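13 November 2022

Came in on a Sunday again, mostly to get the flower task working before Navarro want their numbers. I'm writing the fault down tonight while I still have the order of it straight.

The task is simple on paper. Pick an artificial stem, carry it over the table, lower it into the white basket, let go, back off. We had it set for 100 runs. At run 58 the right arm opened its fingers early and then kept lifting with nothing in them. The log had the grip marked as good the whole way. No alarm and no pause, and it would have gone on to the next stem as if all was well if I hadn't hit the stop.

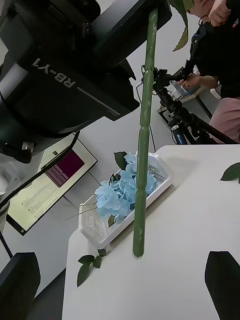

I first blamed the stems. The ones from Dustow are slick plastic with ridges along them, and the fingers can sit on a ridge and read as closed on something thicker than it is. The hydrangeas have thin stems and the roses have thicker ones, so I swapped kinds and ran a short set of each. Same fault on both, 3 times in all, so the stems are off the list.

Then the cable. The wrist cable on the right side had been rerouted in September after the Grastham job, and the new run is tighter than I would like. With the arm stretched across the table and the wrist turned, I could pull the finger reading down to zero just by pushing on the connector. Let go and it came back. That took most of the afternoon to find, and about a minute to show once I knew where to push.
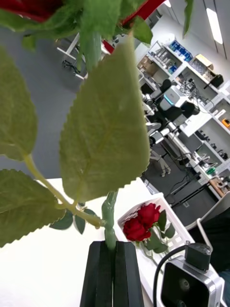
What bothers me more is the software side. When the reading drops out, the controller holds the last good value for 2 seconds and carries on moving. I can see why someone at Tunness wrote it that way – it hides small glitches and makes the motion smooth – but it means the arm is moving on old information and reporting it as fresh. With a plastic rose that's a nuisance. We have people standing close to the table during runs, and I don't want that setting left in.

So, for now: speed turned down on both arms, hold time set to zero so any dropout is a full stop, connector reseated and taped. The tape is not a fix. A longer cable is on the order list and I've asked for two so there is a spare.

Ran a short set after that. It stopped once, with the cable warning showing. Picked the stem up, put it back, restarted.

I've pulled the earlier logs from this week to look for the same flat reading. I only got through Tuesday's before I went home. The rest tomorrow, then write to Tunness about the hold time.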